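3.2 Workspace and garment task

The Sowerby cell was set up in a shared workshop in October, in a corner room already in use for other projects. The build had no fixed budget for custom fixtures, so the task was designed around ordinary furniture. The robot must reach a hanging garment, close a gripper on the sleeve or front edge, and hold it for the length of a trial without pulling the hanger from the rail. Control runs on Braleck, our open motion stack, with trial logs written by Gretine.
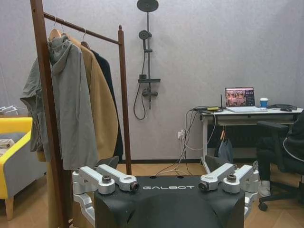 Each session began with a joint check and a short warm-up at low speed. Sessions were limited to 50 trials, after which the arms were parked and the logs copied to a second disk. A total of 1,272 trials were recorded, of which 400 were held out for testing.

Segmentation of the garments was the main source of error in early work. The Asto model we started from had been trained on clothes laid flat, and it tended to merge neighboring items wherever they touched. The gray garment and the camel-tan coat hang close together in Figure 4, with a dark section showing in the gap between them, and layouts of this type were labeled by hand. Garments set apart on the rail, like the black one to the right, were labeled automatically and checked later.

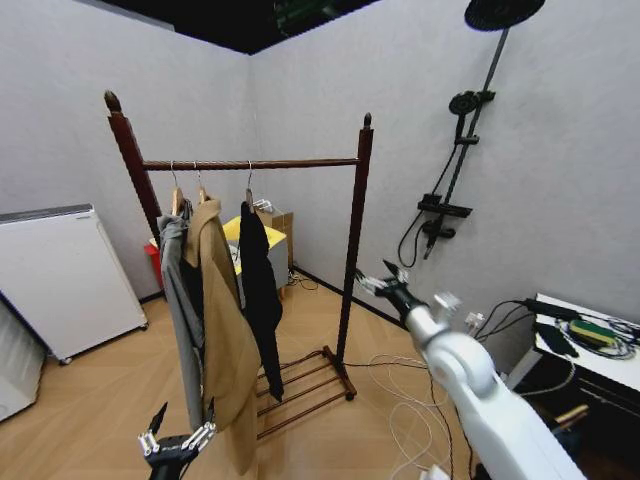 Figure 4. Garment rack and both grippers in the test corner.

Cable routing placed a second limit on the workspace. We had first planned an overhead boom, but the workshop rules did not allow anything to be fixed to the ceiling. Power and data lines therefore stay at floor level. The white loops between the rack and the arm are typical of the layout, and base motion was disabled during all trials to protect them.

Grasp targets were chosen from the labeled region at its widest visible point. The approach path was replanned every 200 ms until contact.
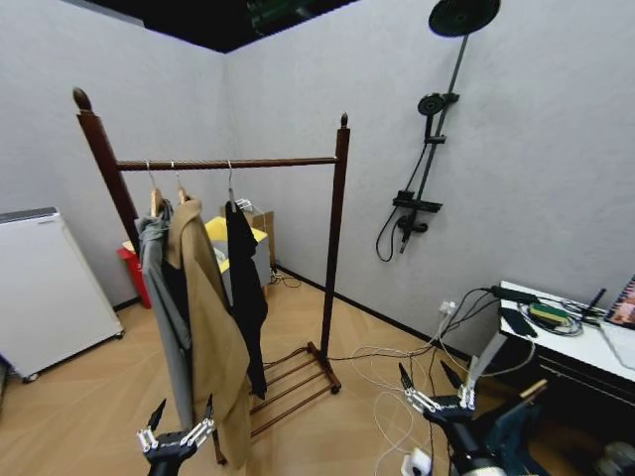
A trial was stopped if the planner failed to find a path on three calls in a row. Stopped trials remain in the data set and are counted as failures in Section 4.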